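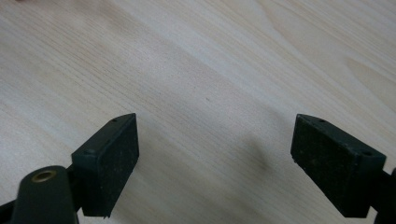 Please let the shop assistant finish the sentence

When I came to this country I had 14 words of the language that I could say without fear, and most of them were for buying food. I learned the rest in shops. I want to write about this because the shops where I learned are now changing, and I think we are losing something that is not written in any price.

My first teacher was the woman at the counter of the Petrauskas bakery. She did not know she was a teacher. I asked for "a bread" and she answered, "A loaf? Sliced?" The next morning I asked for a loaf, sliced, and I was proud until lunch. She never corrected me. She only gave me back my own sentence in better condition, like a tailor who returns a coat.

Last October the bakery put in two screens near the door. Now you touch a picture of the loaf, you touch a picture of the slices, and a number comes out on paper. It is quick. I have used it myself when I was late for work, so I am not innocent in this matter. But on the screen I can choose my own language, and I always do, and I leave the bakery with the same English I had when I entered.

My friend Chie Sekiguchi does not agree with me. She says that for her the counter was a place of shame. People behind her in line made small noises with their breath, and once she paid for a cake she did not want because she could not explain the mistake. For her the screen is patient. I have thought about her argument for a long time and I cannot say that she is wrong. There are days when a person is tired and wants only to eat.

Still, I would ask her where she learned to return the next cake.

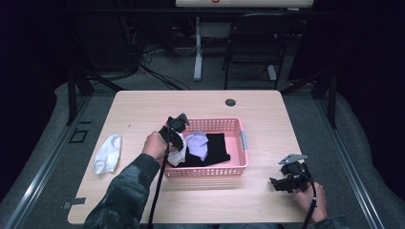
A class is very good for grammar. I went to one for 20 weeks, and the teacher there, Keyvan Abbasi, explained the articles to us so well that I now make mistakes only with half of them. But in a class everybody waits for you. In a shop you must be understood before the milk gets warm, and this small pressure is useful. Also the assistant says things that no book has. "You're all set." "Did you want your receipt with you or in the bag?" The first time I heard "you're all set" I stood and waited for more instructions.

I don't ask that the screens be taken away. I ask that one counter stay open with a person at it, at all hours when the shop is open, and that the person be allowed to be a little slow. At the pharmacy on Kolusley Street they already do this. The line is longer, and in it I have heard old people, new people, and people with very young children, all talking about ordinary things such as cough syrup and rain.

And if you were born into this language, I have one request for you also. When the man in front of you is looking for a word, please don't give it to him immediately. Wait a moment. He has it somewhere, and he would like to find it by himself.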